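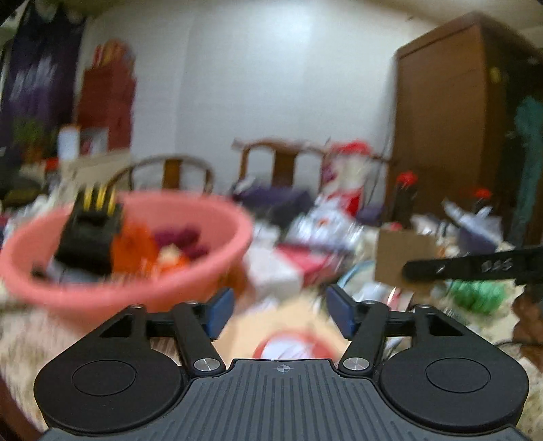
Clamby clears and sorts houses. We work in Lurnholm and the villages on the coast side of it, mostly for families who have a parent's home to empty and for people moving to somewhere smaller. Some jobs are a whole house, others are a loft or a garage. A good many are a single cluttered room like the one shown, where things have been put down over the years and the person living there would like the use of it again. We price all of these in the same way and the same people do them.

How we started

The business began as a van and a lock-up. The first jobs were straightforward clearances: everything out, floor swept, keys back to the solicitor. We still do those. Within the first year, though, we were being asked for something slower. Families wanted to know what was in the house before it went. They had two weekends and a full-time job each, and often lived a long way off. So we began listing as we went, room by room, and leaving the list on the kitchen table at the end of the day. That list is now part of every job we take on.

We moved to Unit 2 at the Karaki works in the second winter. It has a proper loading door, a dry store upstairs and a sorting room with decent light. Last year we completed 252 jobs, of which 71 were full houses.

What happens on a job

Someone comes to see the property first. The visit usually takes less than an hour and costs nothing. We look at access, parking, stairs and what kind of things there are, and we ask what has to be kept. You get a written price within a couple of working days. It doesn't change unless the job does, for example if there turns out to be a cellar.

On the day we start at half past eight. Papers, photographs, jewellery, keys and cash are set aside as they are found and put in lidded boxes, which stay in the house. We don't read letters beyond what is needed to tell what they are. Everything else is sorted into four groups:

Keep
Pass on to family or friends
Sell or give away
Recycle or dispose of

Drawers and worktops take longest. A wardrobe can be dealt with in twenty minutes, and the drawer beneath the telephone may take an hour. Kitchen and utility room tables are much the same, as whatever came into the house tended to stop there – brushes, washing-up basins, bits of card, offcuts of things nobody can put a name to.

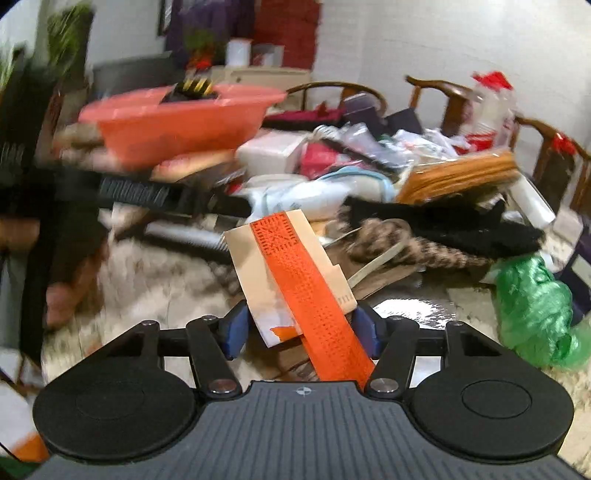
One customer wrote to us afterwards that she had been dreading the small things far more than the furniture, and that it helped to be asked about them a boxful at a time with a cup of tea in between. She also said we should warn people how tired they will be by three o'clock. We now do. If you are planning to be there yourself, we suggest mornings only for the first two days.

Where things go

Furniture in sound condition goes to our sale room in Lurnholm or, if you prefer, to a charity of your choice. Books are boxed by size and sold by the shelf. Tools are cleaned and checked over. Anything with a plug is tested before it is sold, and if it fails it goes to the recycling centre. Bedding and towels that are clean but worn go to animal shelters when they have room for them.

When we sell something on your behalf we take a commission, and the rate is written on your quote. If the sale of contents covers the cost of the clearance we say so at the start, but this is not common. Brown furniture in particular fetches a good deal less than most families expect, and we would sooner tell you that on the first visit.

The Stekik store

Not everyone is ready to decide. In those cases we can move things to our store at Stekik, which has 313 lockable bays. It is heated in winter and open to customers until six in the evening. The first month is included with any full house clearance. After that it is charged monthly and you can leave whenever you like. We ring before the second month is due – things put into storage are easily forgotten, and we don't want to be paid for years to look after a sofa.

Who works here

We are a small team and everyone does house work, including the person who answers the phone. New starters spend their first month in the sorting room before going out to a property. All of us are insured and background checked, and we carry copies of the paperwork if you or a neighbour would like to see it.

What we don't do

We don't take asbestos, gas bottles or medicines, though we can tell you who does. We don't carry out deep cleaning. We don't value paintings or antiques ourselves and will suggest an independent valuer if we see something that ought to be looked at.

Getting in touch

The office is open from nine until five. The sale room keeps shorter hours in January and February, so ring before you make the trip. Parking at Karaki is behind the building, through the second gate.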